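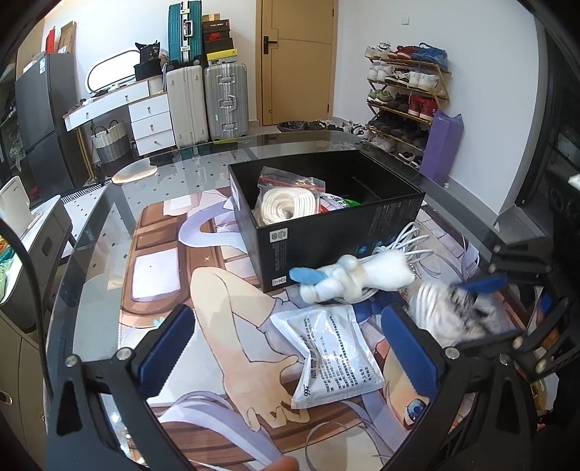 Small Things in Small Rooms: Speaker Notes
Storage and Household Order session, Fastby Residents' Program
17/10/2019

Opening

Good afternoon, and welcome to the second talk in this series. The first talk, given in September, dealt with large furniture and the planning of a shared room. Today's subject is smaller: the cords, cables, laces, pouches and spare parts that collect on a table and stay there.

(Pause here while latecomers are seated. The handout should already be on the chairs.)

The Fastby program serves 300 households, and 200 of them live in one main room with sleeping, cooking and dressing areas close together. In a home of that type the table is used for meals, for work and for mail. When it is also used for storage, the other uses suffer first.

Slide 2. The table as a sorting place

Residents are advised to treat the table as a place where items are sorted and then put away. A glass top is well suited to this work. It wipes clean, and small parts are easy to find on it, although a strongly patterned rug or mat underneath can make a thin cord harder to pick out. A plain towel laid over the glass solves the problem at no cost.

Sorting should be done with one open box on the table. Several open boxes invite a second round of decisions, and most people stop before the second round is finished. The box used in our visits is a plain rectangular one with low sides. A shoe box will serve equally well, and most homes have a few already.

(Ask for a show of hands: who keeps empty shoe boxes? Do not comment on the result.)

Slide 3. Cords and laces

Laces and charging cables should never share a bag. They tangle with each other more readily than with their own kind, and a person looking for one will usually pull out both. The recommended method has 4 steps.

First, lay the item out at full length and remove any knots.
Second, coil it loosely around the open hand. Tight coils leave a kink in a cable near the plug.
Third, place the coil in a clear zip-top bag and press out the air.
Fourth, close the bag and stand it on edge in the box, with the coil facing the front.

Bags that arrive with a purchase are worth keeping for this purpose. They are already the right size, and printing on the front does no harm provided that the contents can still be seen.

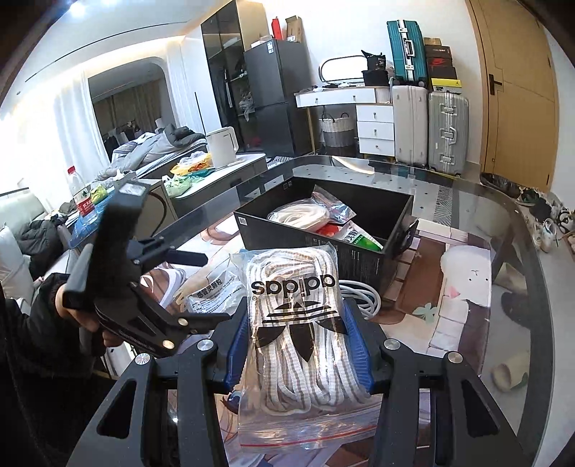
Slide 3: Striped laces coiled in a clear adidas bag, with the open box behind.

The box on this slide holds a second bag of laces and a package with Chinese text in one corner. The white cable is on the glass, outside the box. Under the method described today it would receive a bag of its own.

Questions usually come up at this point about twist ties and rubber bands. Twist ties are acceptable for cables. Rubber bands dry out and leave marks, and the program does not recommend them.

Slide 4. Boxes, suitcases and the tops of things

Empty suitcases may be used for storage, and in a small home they should be. Out-of-season bedding and coats are suitable contents. Small parts are not, as a suitcase at the bottom of a stack will seldom be opened.

Shoe boxes may be stacked on suitcases if the stack is stable and stands clear of the door. Each box should be labeled on the short end, facing the room. Boxes kept on top of a refrigerator should be light, and residents should check the appliance manual for the clearance it requires.

The Flileck label sheets are available at the back of the room. They peel off cleanly from cardboard but less well from painted drawers - please test a corner first.

Slide 5. Shoes

Open racks are preferred to closed cabinets for shoes in daily use. Spare laces should be stored near the rack, in the same bag in which they were sorted. If the rack has no shelf to spare, a hook on the side will hold a small pouch.

Slide 6. Plush items and keepsakes

Soft toys with cords or loops attached should be separated from cables before sorting begins. The loop catches. These items are not clutter in themselves, and program staff are asked not to describe them in that way during home visits. A basket under a desk or dressing table is a reasonable place for them.

Slide 7. Materials and follow-up

The Uibo room planning sheet has been revised, and the earlier version should be discarded. The Unis starter pack contains clear bags in two sizes, one label sheet and a copy of the method from Slide 3. We have 2000 clear bags in stock, and refills may be requested at the front desk.

Home visits are booked on the form inside the handout. Please state whether the household has pets or small children, so that the visitor can advise on where bags are to be kept. Plastic bags of any size must be stored out of a child's reach.

(Leave Slide 7 on screen during questions. The room must be cleared by the end of the hour. Collect unused handouts from the chairs and return them to the front desk.)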